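Rullero Four-Section Snack and Candy Box with Clear Lid

If there is always a bowl of something sitting out at your house, you will know how quickly one kind of treat ends up mixed in with another. The Rullero box was made for homes like that (ours is one of them!), and it has been a steady favorite at Mesley ever since we first put it on the shelf. Nuts in one corner, dried fruit in the next, wrapped candy in the other two – or whatever your family likes to reach for when company comes by.

The box has a dark brown inside with a bit of a gloss to it, rounded corners all the way around, and a cross-shaped divider that makes four compartments. The lid is clear, so your guests can see what's waiting for them before they lift it, and it has a little round brass-colored knob on top that looks very pretty on a sideboard.

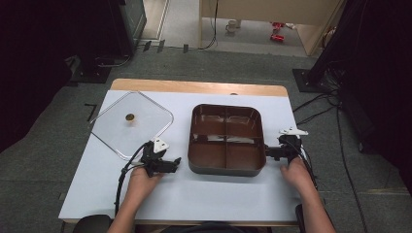

Rullero box, brown interior, with the clear lid off.

We like to fill it a day ahead when we're having people over, and then it can simply be carried out with the coffee. It also does nicely on a desk for paper clips and stamps, or on a dresser for rings and earrings, and plenty of our customers buy a second one for just that. December is our busiest month for these, so please order early if yours is going to be a gift.

Wash the box and lid by hand with mild soap and a soft cloth, and dry them well before you put anything back in. Please keep both out of the dishwasher and the microwave.

Item number: 343
Sold as: one box with lid
Returns: within 30 days, unused
Ships from: our Fadgate warehouse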